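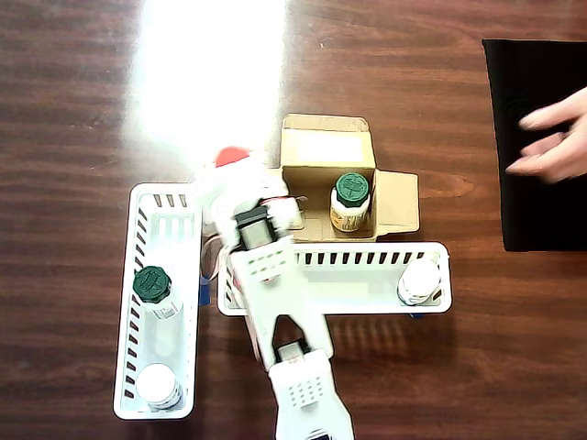
## Sincronizar notas entre el reloj y el portátil sin pasar por la nube del fabricante

24 feb 2025

Llevo desde principios de mes con un Vasa en la muñeca. El hardware cumple. La aplicación oficial, en cambio, guarda las notas de voz y los entrenamientos en un servidor propio y solo permite exportarlos de uno en uno, en un formato que no lee ningún otro programa. Tenía 522 registros pendientes de sacar y ninguna intención de hacerlo a mano.

La solución que uso ahora se apoya en Plirkilell, un demonio pequeño que habla con el reloj por Bluetooth LE y vuelca el contenido en una carpeta local. La documentación es escasa y en parte está desactualizada, así que dejo por escrito la configuración que me funciona.

### Emparejamiento

El reloj solo admite un enlace activo. Hay que desvincularlo primero del teléfono, desde los ajustes del propio reloj; si se hace desde la aplicación, la clave antigua queda guardada y el demonio devuelve un error de autenticación sin más detalle. Perdí una tarde con eso.

Una vez desvinculado:

1. Arrancar Plirkilell con la opción `--pair`.
2. Aceptar el código en la pantalla del reloj.
3. Esperar a que aparezca `link ok` en el registro.
4. Reiniciar el demonio sin la opción.

El paso 4 no figura en el manual. Sin él, la conexión se cae a los dos minutos.

### Volcado

Los archivos salen en bloques de 8 registros. El tamaño de bloque se puede subir en el fichero de configuración, pero con valores mayores el reloj deja de responder y hay que forzar el reinicio. Lo he dejado como estaba.

El primer volcado completo ocupó 223 MB, casi todo audio. Los entrenamientos son JSON plano con marca de tiempo en UTC. Las notas de voz vienen en Opus, sin metadatos: la fecha va únicamente en el nombre del archivo, por lo que conviene no renombrar nada antes de indexar.

### Copia en el portátil y en la tableta

Para repartir la carpeta uso Hundau en modo solo local. Dos ajustes importan:

- Desactivar la compresión. El audio ya viene comprimido y el proceso calienta el portátil para nada.
- Excluir los archivos `.part`. Plirkilell los crea mientras descarga y Hundau los toma por definitivos, con lo que aparecen duplicados truncados.

Myrtle Holloway me escribió por el tema del segundo punto tras la entrada anterior. Su patrón de exclusión es más corto que el mío y es el que he adoptado: `**/*.part`.

### Lo que falta

La sincronización es en un solo sentido. Si borro una nota en el portátil, sigue en el reloj. Hay una rama de Simões que implementa el borrado remoto, pero exige la versión de firmware anterior y no pienso retroceder por eso.

Tampoco se transfieren las alarmas ni las esferas personalizadas. Las segundas me dan igual; las alarmas las he vuelto a crear a mano.

El consumo de batería con el demonio conectado de forma permanente es excesivo. He programado una conexión por la noche, con el reloj en el cargador, y el resto del día el Bluetooth queda apagado. El temporizador de systemd es trivial y lo subiré al repositorio con el resto de los ficheros cuando limpie las rutas absolutas.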